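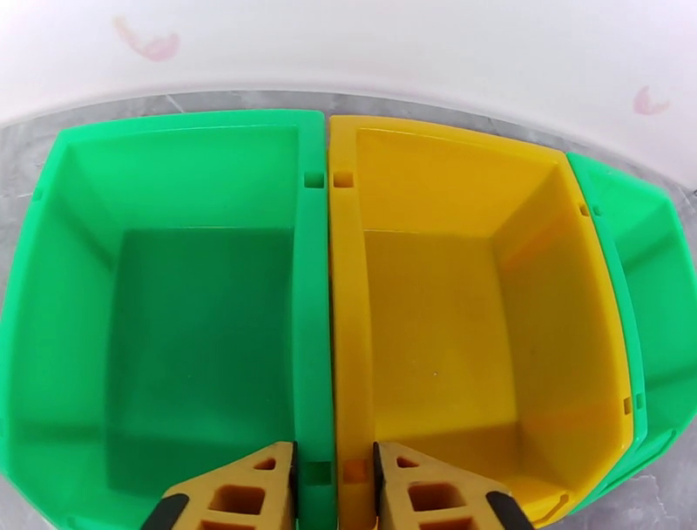

Green and yellow storage bins, side by side.

Wills and Estates, handout 3: Who gets to be executor?

Last time we got through the signing rules, and I promised we'd start on the people. So today it's executors, and I'll warn you now that I have opinions (I did probate work for years before I ever taught it).

An executor is the person named in a will to gather up what the dead person owned, pay what they owed, and hand over the rest. Most clients pick the oldest child without thinking for a second. Sometimes that's fine! But ask a few questions first. Does this person open their mail? Do they get along with the others? Do they live close enough to deal with a house?

Our working file this week is the Pundano estate. Lilibeth Lacson's will names her niece, Nandini Kulkarni, as executor and leaves $800 to each of two cousins. Everything else goes to Nandini. Please read the will before class and mark every place where Nandini has to decide something – there are more than you'd think.

Things to watch for:

Successor executors. If Nandini says no, who steps in? Look at the fourth clause and tell me if you think it works. I go back and forth on it.

Bond. The will says nothing on this. In many states silence means the court can ask for one, so check your own state's statute and bring the cite.

Debts. There's a $500 bill from Marinho, the furniture repair shop, and it's dated after the death. Is that a debt of the decedent or an expense of the estate? Be ready to argue either side.
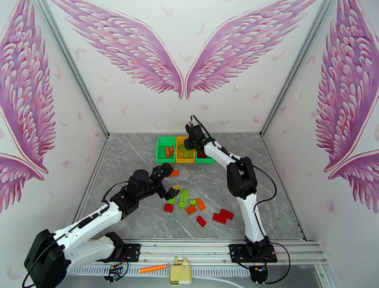
Before next class

Read pages 55 to 94 in the course packet. It's long, but the middle chunk is mostly sample forms, so you can skim those.

Write one page, no more, as a letter to Nandini telling her what she should do in her first month. Plain words, please – she isn't a lawyer, and if you use "per stirpes" on her I will circle it in red.

Usha Panicker has the sign-up sheet for the mock hearing. Pairs only, and first come, first served.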